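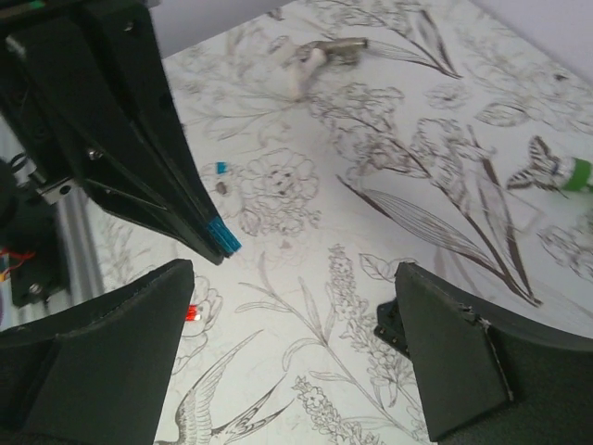 Vibeke Baldursdóttir asked whether the software checklist could finally say what "pass" means for each item, because two people had run the same list on the same morning and come back with different answers. She's right, and this revision is the result! Every item now has a pass condition, a result and a comment. Please keep adding comments. They're the best part of the document and I read every one.

Pre-Run Software Checklist, Two-Arm Tabletop Cell
Site: Rodstead
Control stack: Dadinard
Planner: Charpentier
Logging and replay: Mulumetti
Inspection date: Thursday, August 2, 2018

Section A. Before motor power

A1. Stop button reads correctly in software.
Pass: state changes on the status page on press and on release, both arms.
Result: Pass
Comment: Watch the page while someone else presses. Release matters as much as press. In February we had a build that latched the pressed state and looked perfectly healthy if you only tested one direction.

A2. Running build matches the tagged build.
Pass: Dadinard prints the same tag on both arm controllers.
Result: Pass, build 338 on both
Comment: I love that this is one command now. It used to be a page of its own.

A3. Joint limits loaded from file, not defaults.
Pass: limits page shows the cell name in the header.
Result: Pass
Comment: If the header says "generic," stop there and call me.

A4. Control loop timing.
Pass: no missed cycles in a two-minute idle at 200 Hz.
Result: Pass
Comment: Close the replay viewer first. It steals time from the loop on this machine and you'll chase a ghost all afternoon.

Section B. Motor power on, arms slow

B1. Gripper open and close, commanded against measured.
Pass: both fingers reach commanded width, no drift while holding.
Result: Pass on the left arm. Right arm passed on second try.
Comment: First try on the right stopped short. Re-zeroed and repeated five times with no trouble, but I'd like eyes on this next week. (VB: Happy to take it. Was the zero stored, or did it fall back to the one from startup? The log should show it.) Reply: Stored. I checked after you asked, and the startup line in the log is the old value. Good instinct!

B2. Fingertip shape in the collision model matches the fingertips fitted.
Pass: model name on the planner page agrees with the part on the arm.
Result: Fail, then fixed
Comment: The two grippers carry different fingertips and Charpentier had the same shape loaded for both. It will plan happily with the wrong one. Corrected in the cell file and reloaded. Please don't skip this item just because nothing has been swapped since yesterday.

B3. Arm-to-arm distance check.
Pass: planner refuses the test pose that brings the grippers too close.
Result: Pass
Comment: Really pleased with this one. The refusal now names the two links involved, so you know where to look. Run it with both arms at slow speed anyway.

B4. Cable keep-out zones switched on.
Pass: zones drawn for both arms in the planner view.
Result: Pass

Section C. Perception

C1. Wrist camera calibration age.
Pass: 28 days or newer.
Result: Pass

C2. Small-object detection on the working surface.
Pass: every loose part on the table gets a detection, and no detection lands on bare table.
Result: Fail, partial
Comment: A printed surface is a tough test and a great one. Flowers, leaves, a bird and a butterfly in fine lines give the detector all sorts of edges to get excited about. Small bright parts come through well. Small gray ones are where it wobbles, and twice it put a box on a petal. I raised the score threshold one step and the petals went away, but so did one real part. Put it back. (VB: Could we use height above the table as a second vote?) Reply: Yes, and there's a branch with exactly that. It needs a reviewer. Hint.

C3. The other arm is masked out of the wrist view.
Pass: no detections on the second gripper when it reaches into view.
Result: Pass
Comment: Try it with the arm moving as well as parked. The mask lagged in the last build and it's beautifully tight in this one.

Section D. Logging

D1. Mulumetti records both arms on one clock.
Pass: tap test shows the same time stamp on both streams.
Result: Pass

D2. Disk space.
Pass: green on the status page.
Result: Yellow
Comment: Old replays need moving. I'll do it before the next long run.

Open items
B1, right gripper zero not read at startup. Vibeke has it.
C2, detector on printed surface. Waiting for review of the height branch.
D2, disk cleanup. Mine.

Cleared for slow-speed runs only until B1 is closed. Full speed needs a fresh pass through sections A and B, with the new results entered on a clean copy.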